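The Rack

Mum's kitchen in Plunstead had to be packed up by the end of July, and I'd been putting off the table. Everything else was easy. The saucepans went to my cousin Vibeke Egilsson, the good plates went into newspaper, and the 11 jars of apricot jam went into my car, because I'm not a saint.

But the table was where she kept the wire rack, the dark green one, and the rack was where she kept everything that hadn't been decided yet. Bills, seed packets, a wedding invitation from 4 years ago that she was still thinking over.

"Just tip it in a box," said Oluf from next door, who'd come over for the kettle and stayed for the biscuits.

"I can't tip it in a box, Oluf. It's in order."

It wasn't in any order you'd recognise. I sat down and took the papers out one at a time - a vet's receipt for a dog I'd forgotten we had, a recipe for lemon slice in Mrs Kandasamy's handwriting, a letter to the council about the colour of the new bus shelter, never posted. Two pages, and she'd got quite heated by the second one.

Oluf read it with his glasses pushed up on his forehead. "She's right, you know. It's a terrible orange."

So we found a stamp. I walked down to the post box in my slippers with the wind coming straight off the harbour, feeling like an absolute goose, and sent my mother's complaint to people who'd probably all retired.

When I got back he'd wiped the table down and pushed the rack to the far side, and he was rinsing his cup as if he'd had nothing to do with it.

"You're keeping that, then," he said.

I said I hadn't decided yet, and put the kettle back on. 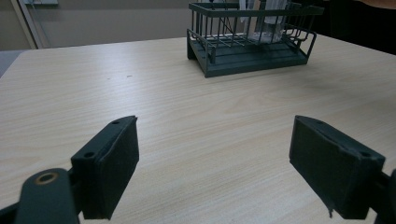
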